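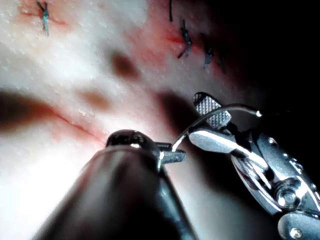
**Hand Sewing & Mending > Needles and Thread**

**Curved needles: am I just bad at this?**

**pocketlint**
OK so I inherited my aunt's couch, a big old Jelau three-seater, and the back panel has come away from the frame along one whole side. I bought a pack of Mühlbauer curved needles and sat down Sunday with coffee and a lot of confidence. Three hours later I had a hand's width of stitching and it looked like a toddler did it!! The needle keeps rolling in my fingers and comes up somewhere I didn't plan. I've been sewing clothes for 20 years and I feel like I've never held a needle before. Is there a trick to it or do I have to suffer?

**grannysquare_dan**
Everybody suffers at first, sorry. You're pushing it like a straight needle, I bet. You have to turn your wrist and let the curve do the traveling. Start with your palm facing down and end with it facing up. If the point goes in flat you'll get a long shallow stitch that comes out wherever it feels like.

Also what size did you get? The packs usually have a couple of monsters in them that are meant for burlap.

**pocketlint**
I used the middle one. Honest answer is I picked it because it looked friendly.

**hemlock_and_hem**
Get a pair of needle-nose pliers or one of those cheap locking clamps from the fishing aisle. Hold the needle a bit behind the middle, turn, let go, grab the point, pull through. No more rolling. I did a whole set of dining chairs that way and my fingers thanked me.

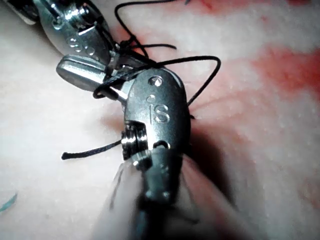 The other half of your problem is probably thread length. I know it's tempting to cut a giant piece so you don't have to stop and tie off, but on a couch it catches on every staple and then wraps around itself. Cut it as long as your arm and no longer. Run it over beeswax 2 times and press it with a warm iron between paper towels.

**grannysquare_dan**
I'm going to disagree on the pliers. They chew up the needle, and then the rough spot snags your fabric. A rubber thimble (the office kind, for counting paper) gives you plenty of grip, and you can feel what you're doing.

**hemlock_and_hem**
Only if you squeeze like you're mad at it! Wrap the jaws in a little masking tape. Mine are fine after years.

**mothball**
Team thimble here. But I agree on the wax. What thread is it, pocketlint? If it's regular all-purpose poly I'd stop now, it won't hold on a back panel with people leaning on it.

**pocketlint**
It's Flelto upholstery nylon, the dark brown. It's what the shop in Malidden had. It's super springy and wants to go back to the shape of the spool.

**mothball**
Oh, that stuff. Good and strong, hates being told what to do. Let a length hang off a doorknob with a clothespin on the end while you set up. Knots need an extra pass too, or they slide open. I left a chair cushion with plain square knots once and had to redo the entire front edge before December company came.

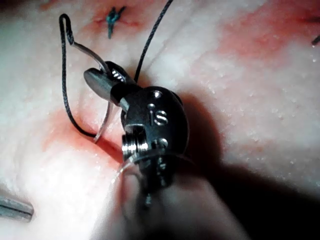 For stitch spacing on a back panel, I go by Gisela Eichhorn's mending booklet, which I've had so long the cover is gone. She has you take a bite from the panel, then go straight across and take the same bite from the frame cover, and only pull it snug every fourth stitch. It looks gappy and awful till you pull. Then it closes up like a zipper.

**grannysquare_dan**
That's a ladder stitch. I'd pull every stitch, myself. If you wait four you get puckers.

**mothball**
I don't get puckers 🙂

**tacksandtea**
Can I ask what a pro would charge for this? I have the same problem on a sectional and I got quoted 925, with new batting. Seemed like a lot for one seam.

**hemlock_and_hem**
That's for the batting and taking the whole back off. Ask them for closing the seam only. Or do it yourself, a needle pack and a spool is 15 bucks.

**pocketlint**
Update! Tried the wrist turn plus the thimble, then gave up on the thimble and used taped pliers (sorry Dan). Shorter thread made the biggest difference by far. I picked out the toddler section and redid it, and I'm past the first corner now - the corner itself is kind of ugly but it faces the wall. Pulling every second stitch, so you're both wrong or both right.

Does anyone know how to finish at the bottom where the dust cover is stapled over the edge? Do I pull the staples first or tuck under them?

**mothball**
Pull the last few, stitch past them, then staple it back down.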